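December
By Britta Janssen

Let the table get old

When I moved to Sindby, I bought a kitchen table from a widow in the next street. She wanted 700 for it and then she began to apologise. There was a ring from a hot pot, a burn, and a row of small holes where her son had once fixed a vice. I paid her the full price and carried it home with my brother, legs up, in the rain.

I have now owned this table for 16 years, and in this time I was told very often that I should have it sanded. My neighbours say it kindly. A man from Willine, the furniture shop by the station, offered to do it for 274, with oil included. I believe he would do good work. I still said no, and I want to explain why, as I think we are too quick to make our things look new again.

In my first language we have one word for damage and another word for wear, and we do not mix them. Damage you repair. If a leg is loose, you glue the leg, the same evening if possible. Wear is what happens to a thing when people live with it, and for this there is no repair needed. In the shops here I hear only the first word.

The shops have a reason, of course. A new table from the Calvo series costs 900 and comes with a leaflet which tells you to use a mat under every cup. My cousin in Wenia has one. We ate at her home last winter and all the evening she was lifting our glasses to look under them. It was a very good soup, but I was glad to go home.

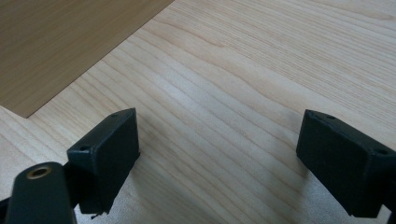
I do not say that one should be careless. I wipe my table each night, and twice in the year I give it soap and let it dry with the window open. My grandmother did the same with hers, and hers went to my aunt, who still rolls dough on it.

What I ask for is only some patience. Wait one year before you call the man with the sanding machine. Maybe after this year you will still want him, and then you should call him. The widow's son came to visit me once, and he put his finger in one of the small holes while we were talking. He did not say anything about it and I poured him more coffee.

Recent columns
Why I still write shopping lists by hand
The bus that comes too early
Learning to cook for one
A coat for three winters

Contact the editors | Copyright Britta Janssen and the publisher | Back to top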